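Enclosure lids: bonding in place of screws

The Vavodeck enclosure has moved to a bonded lid joint for the June build. The earlier version used screws into printed bosses, and the bosses cracked on removal. The new joint relies on a closed loop of double-sided transfer tape between the two printed parts. The liner stays on until the part has been checked for fit, and corners are pressed down before the straight runs.

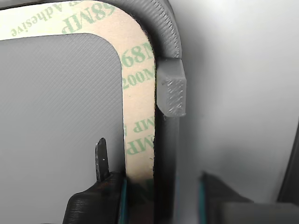 Printed surfaces are the main difficulty. Layer lines reduce the contact area, so both faces get a light sanding with 200 grit and a wipe with isopropyl alcohol. Allow 5 minutes for the alcohol to flash off. Do not touch the bond line afterward. Parts printed at the Zurnidstead shop come off a textured sheet and need a second wipe.

Lay out both parts on a clean white surface before starting. Dust and stray filament show up against it, and the lid can be turned to match its notch and rails to the drawing (part 3532, sheet 2). 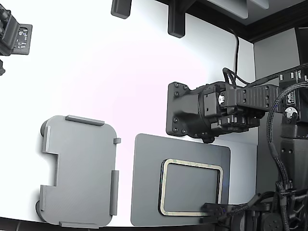
Colent Assembly Group

Tape loops are cut to shape ahead of time and stored flat. A loop that has been stored rolled will pull at the corners and lift within a day. Discard any loop with a crease across the adhesive. Splices are allowed on a straight run only, butted, with no overlap.

When peeling the liner, start at a corner and pull back low and slow, close to parallel with the surface. A steep pull stretches the adhesive and leaves thin spots. If the adhesive comes up with the liner, lay it back, press, and start from a different corner. 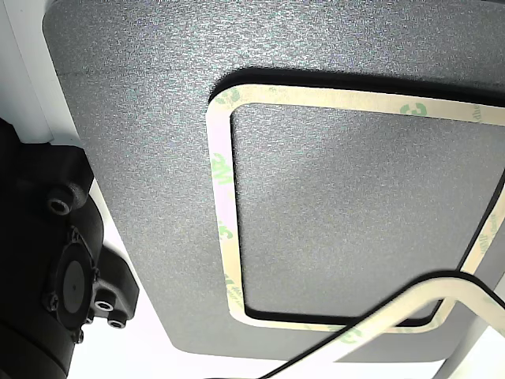 Clamp time is unchanged from the Teoh housings. Apply even pressure over the full loop with the flat block, then leave the assembly overnight before handling by the lid. Heat is not recommended with these prints.
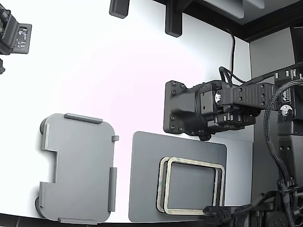

Spare loops are in the second drawer under the bench, sorted by size. Return unused ones to the same sleeve and mark the cut date on the label. The revised work instruction replaces the copy in the binder; please remove the old pages.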